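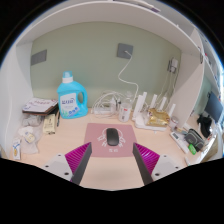 Shared workshop's hand-held gripper moves on to real desks

The Lemix workshop has moved its home-built gripper off the test bench and on to members' own desks, and the first round of trials is under way. An update went up on the members' page on October 12, 2025, short on polish but with a fair bit of detail for anyone building along at home.

The tool is a two-finger gripper carried by hand, with a wide-angle camera looking out over the fingers. You walk it up to a job and do the job with it. Recordings go towards teaching the workshop's small arm, which still lives under a dust sheet in the back room and won't be wanted until January at the earliest.

Current version has ribbed magenta pads on the fingers, dark grey gripping strips down the inside and light grey mounting plates behind. Earlier set was all one colour and the two halves kept getting mixed up in the parts drawer.

Desk jobs first. The mouse is the starter object: pick it up off the pad, put it down again on the pad, same way round. Sounds easy. Pad is thin and soft and the finger tips like to catch the edge of it, so the approach has to come in level and a touch slower than feels natural. The pink pad is in use at the moment, with the mouse lying upright across the printed line drawing, and a gap between the open fingers to line up on.

The rest of the desk stays as it is. Members voted early on against clearing up for recordings, so there is a turquoise detergent bottle at the back wall, papers, a pen, plastic bags, a zippered pouch, a white router with its five aerials up and a gold foil packet sitting on top of it. Cables too, plenty. The build notes say a tidy desk taught the last version very little, and it got lost as soon as somebody put a mug down.

So far the group has logged 290 recordings, of which 283 were kept. The seven thrown out were mostly down to the trigger sticking half way. That has been traced to a return spring that was too weak for the linkage, and a stiffer one is now fitted. No repeat of the fault at time of writing but its early days.

What changed since the last update:

Finger plates reprinted with more wall around the screw holes. The lowest hole takes most of the load and two of the old plates split there.

Gripping strips are now glued as well as screwed. They used to creep forward after a long session.

Handle shortened by 19 mm. Reaching into a desk cubby with shelves overhead was awkward with the old one, knuckles mainly.

Camera bracket stiffened with a second rib. The view was wobbling each time the fingers shut hard.

Still to do – the trigger guard, a proper strain relief on the camera lead, and some sort of rest so the tool can be put down without landing on its fingers. Someone has been using a folded towel. It works, but it slides.

The electronics are unchanged from spring. Control board is the Skedari, running the same firmware as before, and the finger position readout comes off a Fankhauser encoder that a member had spare. There was talk of swapping it for something cheaper so that home builders could copy the whole thing without hunting for parts. That is on hold. The cheaper one drifted when warm and the group would rather publish a list that works then a list that is low-priced.

Printing files for the fingers and plates are on the shared drive, handle files to follow once the trigger guard fits. Anyone printing at home should note that the left and right plates are mirrored and are not swappable, whatever the slicer preview looks like. Print them flat, outer face down. Supports are needed in the screw holes only. Magenta filament is not compulsory, any colour that stands out from the desk will do.

After the mouse, bottles. Detergent bottle is next on the list, partly for the weight and partly for the handle opening, which gives the fingers two sensible ways to take hold. Then pens and soft packets, which everybody expects to go badly. Bags are being left until last.

The Brunamex store cupboard has been given over to the project for spare parts, top two shelves. Please don't leave loose screws in there without a label, there are now three tubs of nearly identical ones and only one of them fits the plates.

Members who want a turn with the tool can put their desk down on the sheet by the door. Sessions are short and you need nothing but a working socket within reach. Charge the battery pack before handing it on.

Next update when the trigger guard is finished.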